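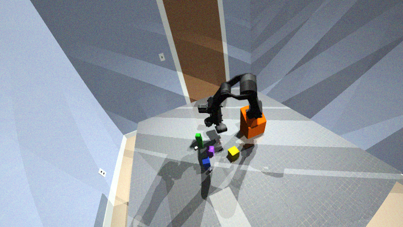 January 30, 2018
by Bjarke Bach

Joint two was drifting again. Valentini heard it before she saw the log, a click on the way down, then the little pause, then the click.

"It's a simulation," Gremano said. "It can't click."

"The speakers, then. Somebody wired the contact sounds to the speakers."

He shrugged. Coat already on. The Carkgate people wanted the cell signed off by morning, the real one, bolted down in Prirnon with a real floor under it, and whatever they fixed here tonight went over the line and into that arm while everyone slept.

She opened the friction table. Row 751. Somebody had typed 40 where it should of been 2, back in November by the look of it. Forty. No wonder it dragged its shoulder like an old man getting out of a car.

"Change it and go home," Gremano said.

"And the offset?"

"What offset."

She ran it. Down went the gripper over the blocks, slow, stopped short. Green, fine. Purple, fine. Yellow, off by a hair and then by more then a hair. The wrong friction had been hiding a bad zero. Fix one, the other comes up to meet you.

He took the coat off.

They re-zeroed the base first. Then the shoulder, then the elbow. He read numbers out loud, she typed, he read one wrong, they went back. Coffee from the machine downstairs, terrible. Her mother called, she let it ring. Twenty minutes on the wrist alone, the encoder value flipping sign every time they saved.

"Save it twice," he said.

"That's superstition."

"Save it twice."

She saved it twice. It held.

Run 1, good. Run 2, good. She wanted 21 in a row because that was what Carkgate wanted, and at run 14 the click came back, soft, and both of them sat very still.

"Speakers," Gremano said.

She reached over and pulled the plug. Fifteen. Sixteen. The arm went down and came up with no sound at all, and on the other screen Prirnon was asking were they ready yet.

"Tell them five minutes," she said, and started seventeen.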